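Waritz Hymnal Stand, Tabletop Model
Sold by Vendstead

Item no. 97
In stock, ships from our Plurkuvska workshop

The Waritz is a small folding stand for a hymnal, pulpit Bible or lectionary. It was designed with Kadir Baysal, who pastored a house church for eight years and needed something he could set up on a kitchen table and put away after the service. It has been in the Vendstead catalog ever since, and the current version has a deeper lip to hold thick books open.

The stand has 4 angle settings. The lowest suits reading while seated, and the highest is meant for a speaker standing behind a table. To change the angle, lift the back leg out of its notch and drop it into the next one. No tools are needed. Felt pads on the feet keep it from sliding on a polished tabletop or scratching it. 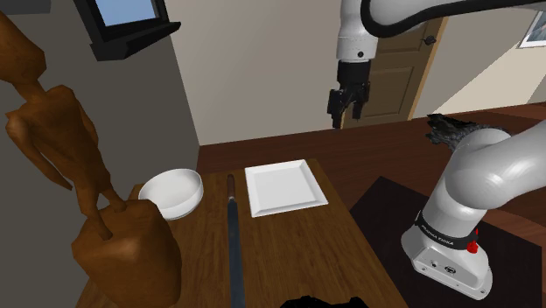 Robot arm with two-finger gripper (rendering)

Congregations that read in more than one language often buy two and set them side by side. The shelf takes an open book up to the size of a standard pulpit Bible. For larger altar editions, see the Polat floor lectern, which has a wider shelf and a weighted base.

What comes with it
Stand, assembled
Cotton storage bag
Spare set of felt pads
Care card

Care
Wipe with a dry cloth. Do not use furniture polish on the shelf, as it can mark book covers. Replace the felt pads when they wear thin.

Orders and returns
Churches, seminaries and chaplaincies may order on account. Orders of 100 or more are made to order and do not ship from stock. Unused stands can be returned in the original box. Stands engraved with a church name cannot be returned unless they arrive damaged.

Prices checked 15 January 2026. The workshop is closed in August.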